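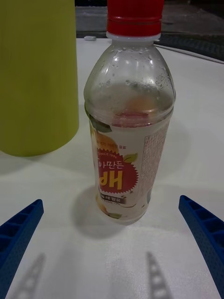
Garrafa de tampa vermelha, rótulo com "SINCE 1996"

Suporte > Loja online > Impressão de etiquetas > Pedido em aberto

Etiquetas saem cortadas à direita depois da atualização do Gorkix

Aberto por Tomás Henriques, 21 Abr 2018

Olá a todos! Tenho uma lojinha de bebidas importadas (sumos, chás, umas coisas coreanas e japonesas que os clientes adoram) e uso o Gorkix para imprimir as etiquetas de expedição numa térmica Serrano. Funcionou lindamente até eu carregar no botão de atualizar, porque sou assim, vejo uma bolinha vermelha e tenho de clicar. Desde então as etiquetas saem com a parte direita comida. O código postal perde os dois últimos algarismos e o código de barras fica sem o fim, portanto a transportadora devolve tudo.

O que já fiz:
- desliguei e liguei a impressora (claro)
- troquei o rolo por um novo, da mesma medida, 100 x 100 mm
- reinstalei o controlador da Serrano
- mudei de porta USB
- imprimi a página de teste da própria impressora, e essa sai perfeita

Ou seja, a impressora sabe imprimir até à margem. O PDF que o Gorkix gera também está inteiro quando o abro no ecrã. Algures entre uma coisa e outra perde-se cerca de 16 mm de etiqueta e eu já não sei onde procurar. Tenho encomendas à espera e ando a escrever moradas à mão, com a minha letra, que nem a minha mãe percebe.

3 comentários

Wálter Chambi (suporte)
Olá, Tomás. Consegues dizer-me que formato de papel aparece em Definições > Impressão > Perfil? E se a opção "Ajustar à página" está ligada? Se usas a ligação à Citia para as transportadoras, diz também, que há um perfil próprio para isso.

Tomás Henriques
Viva, Wálter, obrigado pela rapidez! O perfil diz "Personalizado" e está tudo em branco, largura e altura, o que me parece mau sinal. Antes tinha lá as medidas, de certeza, fui eu que as pus. "Ajustar à página" está desligado. E sim, uso a Citia. Experimentei ligar o ajuste e agora a etiqueta sai inteira mas pequenina, encolhida num canto, e o leitor da transportadora não apanha o código de barras. Melhorou e piorou ao mesmo tempo :)

Wálter Chambi (suporte)
Está explicado. A versão 17 apaga os perfis personalizados quando a ligação à Citia está ativa, e o programa passa a usar uma largura predefinida mais estreita. Faz assim: desliga outra vez o ajuste, cria um perfil novo (não edites o antigo), escreve as medidas do rolo, guarda e fecha o programa por completo. Atenção ao ícone junto ao relógio, que também tem de ser fechado. Depois abre e escolhe o perfil novo na janela da Citia. A correção definitiva está prevista para junho.

Atualização do Tomás: resultou! À primeira não, confesso, porque me esqueci do tal ícone junto ao relógio e fiquei dez minutos a resmungar com a máquina. À segunda saiu tudo direitinho, código postal completo, e o leitor do telemóvel apanhou logo o código de barras. Já imprimi as encomendas atrasadas. Só me falta perceber se o perfil das faturas, que uso numa Irnis a jato de tinta, também foi apagado. Vou ver isso logo à noite e, se estiver mal, abro outro pedido para não misturar assuntos.

Estado: resolvido

Partilhado 4 vezes

Contacto | Termos de utilização | Voltar ao topo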